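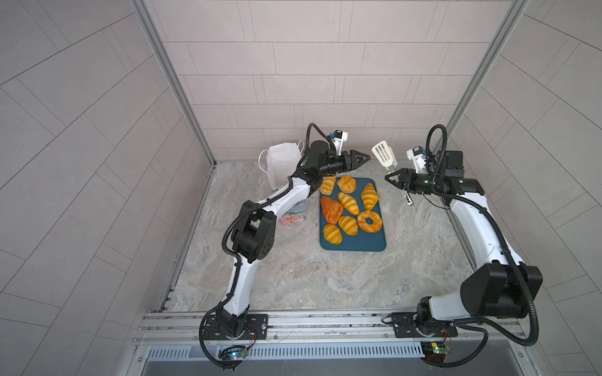 Jun 2, 2018

Quick one tonight, I have a hem to finish and the kid's shoes are still wet by the door. People keep asking about the window lettering so I'm putting it all in one place and then I'm done talking about it.

Short version. The shop has letters on the glass now. They look good. Took way longer than it should have and most of that was me.

## Where it started

When I took over the space in December there was an old banner in the window, the kind with grommets. Zip-tied to the curtain rod. Said ALTERATIONS in red and had gone pink on the side that gets the sun. I told myself two weeks. It hung there until spring.

Got three quotes finally. Pikard wanted 1165 dollars. That was for both windows and the door, full color, with a needle-and-thread border I never asked for. Nice people, very nice mockup, no. Somogyi never wrote down a price at all, just kept saying "we'll work with you" on the phone, and I've bought a car before so I know what that is. Third one was Rónán Madigan, who works out of his van and did the lettering on the bakery down the block. He came by, measured with a tape, wrote a number on the back of my own business card. Much less than Pikard. I said yes standing there.

## The proof

OK so this is the part I'd tell anyone to slow down on. He sent the proof as a PDF and I looked at it on my phone, in line at the pharmacy. Looked fine. Approved it.

It was not fine. Street number was 2882. We are 2822. I caught it that night on the laptop and called him in a panic and he hadn't cut yet, thank god. Didn't charge me for the change either. But he could have, I had signed off on it!

Things I'd check now, on a big screen, printed out if you can:

- street number
- phone number, and dial it
- hours (mine said we close at 6, we close at 5:30)
- does "Sarkevow Alterations" fit on one line or does it break somewhere dumb

I also went back and forth on the font for days. I had my heart set on one called Cirar, very thin, lots of loops. Rónán taped a paper version up and made me go stand across the street. Couldn't read a word of it. Could sort of see there was a word. We went with something plain and thick and I don't even know what it's called.

White, too. I wanted navy. Navy on glass with a dark room behind it just dissapears. I wouldn't have known that.

## Getting the glass ready

He told me to clean the windows the day before and I did, with the blue spray, like always. Wrong. Whatever is in there leaves a film and the vinyl doesn't like it. He ended up redoing the whole thing with rubbing alcohol and a razor scraper while I made coffee and apologized. Scraper took off a bunch of old tape gunk I thought was part of the window.

So if you're doing this - alcohol, plain paper towels, and go over the corners twice. Also take down anything hanging on the inside. I had a dress form right up against the glass and we had to drag it into the fitting room, with a customer in there. She was a good sport about it.

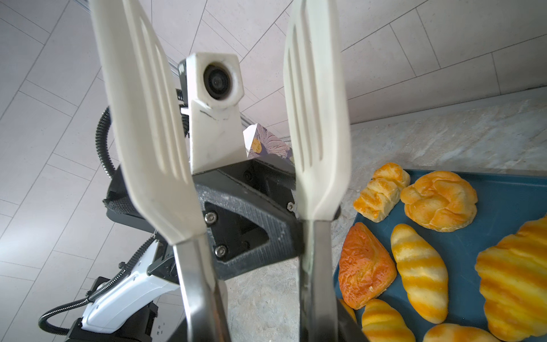
## Putting it up

Fast. Less than a morning. He taped the sheets up along the top like a hinge, stood back, moved the big one over a half inch, stood back again. Peel the backing, squeegee down from the middle, peel the front. The small letters for the hours were fussier than the name and one of the fives didn't want to let go of the paper.

The letters are on the inside of the glass, so they were cut backwards. Means I can wash the outside however I want and kids can't pick at the edges. Costs the same. Ask for it.

He said don't touch it for a few days. I touched it that afternoon. It's fine.

## Was it worth it

I think so?? Two people have come in saying they walked past for years and didn't know there was a tailor here. Hard to say what that's worth but one of them brought in a whole bridal party so, you know.

I also ordered 100 flyers to go with it, 59 dollars, and those I'd skip. Most of the box is under the counter next to the thread. If you want one come get one. Take several.

Next is the door. Just want OPEN and the hours again, smaller, at eye level. And maybe something on the side window that faces the parking lot, thats blank and it gets more foot traffic than the front. Going to see what Rónán says when he's back from his sister's.

Banner is in the trash. OK, hem.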